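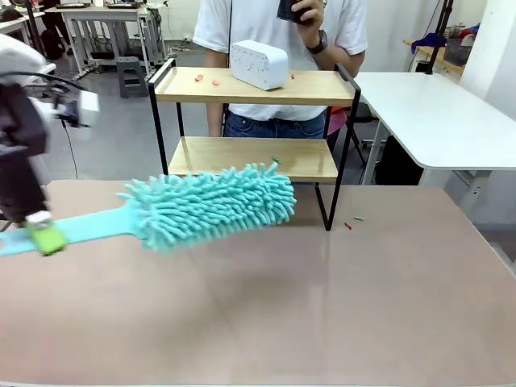

20 January 2019
Notebook, gripper comparison, left arm

Continued from the last page. Today only the left arm, only the duster task, and only two kinds of pads: the old gray ones from Naqvi and the lime-green ones that Fengying Xiao cut for us. The question is still the same: which pad can hold a flat plastic handle without the handle turning in the fingers when the head touches something.

Setup is the two-tier shelf in the middle of the tan table, with the small red and green pieces as the things to be swept. The white box stays on the upper board for all runs. I did not fix it with tape, I want to know if the arm pushes it. The duster is the teal one with the thick chenille fingers. I like it for this test because the head is wide and soft, but the handle is flat and smooth, so it is a bad handle for a gripper.

Gray pads first. Closing force 60 percent, the same as in May. The pick from the table was fine each time. Trouble begins when the head goes between the two boards. The chenille catches on the metal leg of the shelf, and the handle rotates. I can see it well in the small camera on the gripper, the handle line is not parallel with the finger anymore. After this the controller still believes that the duster points forward, and it sweeps with the side of the head. In 3 runs I had this rotation 3 times, so I stopped there.

Then the green pads, same force. They are softer and a little wider. The handle stays flat in the fingers during the approach to the lower board. On the first two runs it stayed flat also during the sweep. On the last run it turned a little at the end, when the head was pulled back past the leg. I raised the force to 65 and repeated this path alone, and it did not turn. I don't want to go higher than this, the motor was already warm to the hand.

Rukhsana Pirzada asked if the difference is from the material or from the width. I cannot answer from today. Fengying can cut a narrow green pad with the same width as the gray one, then we will know. Please do this before we write anything to Naqvi.

Controller notes. Mornus build, the one with the slow wrist. The wrist slowed down before contact as it should, but it also slowed down when the head was above the open table with nothing near. I think the soft fingers of the duster enter the depth picture and the planner takes them for an obstacle. Masking the head by its color could help. I tried to mask by distance and it was worse, the mask removed also the front edge of the lower board.

The cable at the elbow needs a longer loop. At the far left reach it becomes tight. I moved the clip by hand but this is not a repair.

Not done: right arm, the lower board with the light on the other side, the Priranora fingers (still in the box, the screws are a wrong size for our flange).

Next: narrow green pad, same path, force 65 from the beginning. Save the wrist angle together with the gripper video, today I saved them in separate files and the times do not agree. Files are in the Plillemcombe folder, under left arm, duster.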